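Home Newsletter What's On Recipes Back Issues Contact

Newsletter > Winter > Around the District

We use cookies to remember your preferences. Accept Manage settings

Packing for hospital when hospital is 130 kilometres away

Well, I'm back on my own couch with one less gallbladder and a dog who won't let me out of her sight. Thank you for the cards and the soup (so much soup!) and to whoever left the lemons on the verandah, I've got a fair idea who you are.

A few of you have asked what it's like going down to Ogilvie for an operation when you live out here, and there are at least two more from the Arnell end booked in before spring, so I said I'd write it up while I still remember.

Getting there

My admission time was 6.30 in the morning. Have a think about that and then about the kangaroos on the river road. We went down the afternoon before and stayed at a motel with a kettle, a very firm bed and a view of a tyre shop, and I'd do the same again. Ask the hospital about the travel subsidy before you go, as there's a form your GP has to sign and it's a nuisance chasing it afterwards. Keep every receipt. Mine went into an old biscuit tin and I felt very organised for once.

Parking has moved. The old entrance is fenced off and you go in from the back street now, past the bottle shop. Take coins as well as your card, the machine was in a mood.

What I took and what I should have left at home

I packed as if I was going to Europe. Three novels, the crochet, a whole toiletry bag. I read four pages and lost the crochet hook down the side of the bed.

What I used: loose undies a size up, slip-on shoes, lip balm, earplugs, and the phone cord that's two metres long. The power point is always behind you. Elspeth Morrison told me to bring a small cushion for the drive home, to go between your tummy and the seatbelt, and I rolled my eyes at her and then hung on to that cushion over every pothole from the highway to our gate. Sorry, Elspeth, you were right.

Take a written list of your tablets with the doses. I was asked for mine by four different people, and by the last one I couldn't have told you my own middle name.

Before you go in

Fill the freezer, but with small serves. I'd made a lasagne that could have fed the footy club and all I wanted for a week was toast. Put the things you use every day at bench height, kettle included. Get somebody lined up for the chooks and the wood, and make it a fortnight, even if you think you'll be right in a few days. Ruaridh Imrie did our wood and stacked it far better than we do.

Write your questions down too. Mine were when can I drive, when can I lift the grandkids, and what can I eat. I also asked how they do it all through such little cuts, and got a good long answer that I only half followed, but I do like to know how things are done. 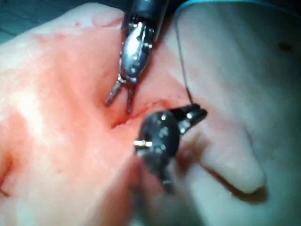
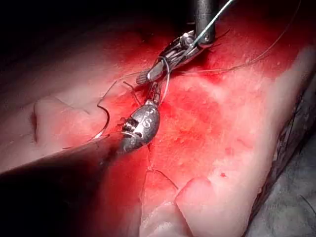 Surgical instruments, close up.

Coming home

Take the first few days slowly. I had a sore shoulder, which the nurse had warned me about, and short walks to the letterbox and back helped mine along. Your discharge sheet will have the number to ring if you're worried, so stick it on the fridge before it vanishes under the mail.

I'll be back at craft mornings in June, sitting down and bossing people about. Could whoever has the big urn please bring it back to the hall before then?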